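Open Day at Flarnencombe, Gallery

We opened the doors on Friday, January 6, 2023, and 62 people came through, which is 13 more than in October and 3 more than we had chairs for. Most had expected something with legs. What they got was the Kanaujia hand-held gripper, a play mat, and a great deal of tidying up, done slowly, by adults with advanced degrees.

Hülya Kozan ran the talk and handled the question about whether our machines will ever do laundry. (She has asked that it be limited to one per visit.) The Dedbridge group stayed longest and ate accordingly.

Small toys, one pink box, two grippers on the mat.

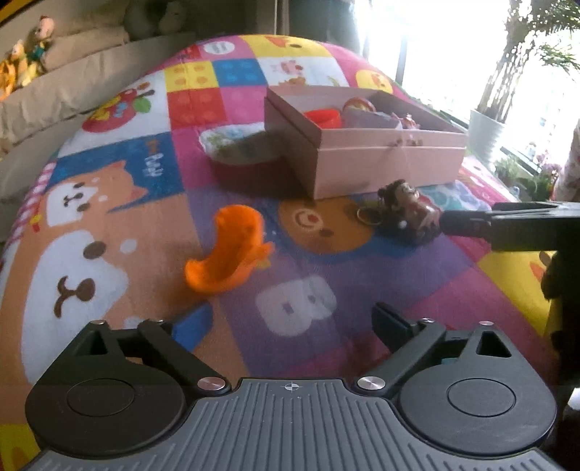 Same mat, same company. The bear watches from the purple panel. 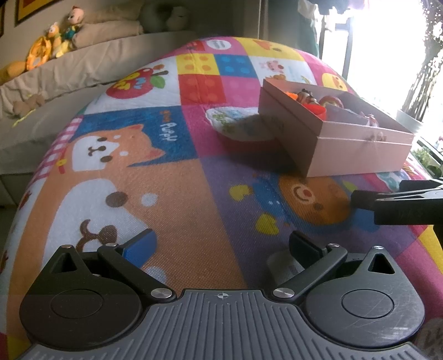
The under-tens were better at it than the visitors from Flesari, who held a short meeting first – and then another one. Everybody who wanted a turn got one, and the sign-up sheet is now mostly drawings of cats.

A few of you asked for the slides. All 100 of them are going up next week, minus the one with the wrong graph. If you left a green umbrella by the coat rack, it's at the front desk, and it has been joined by a single glove.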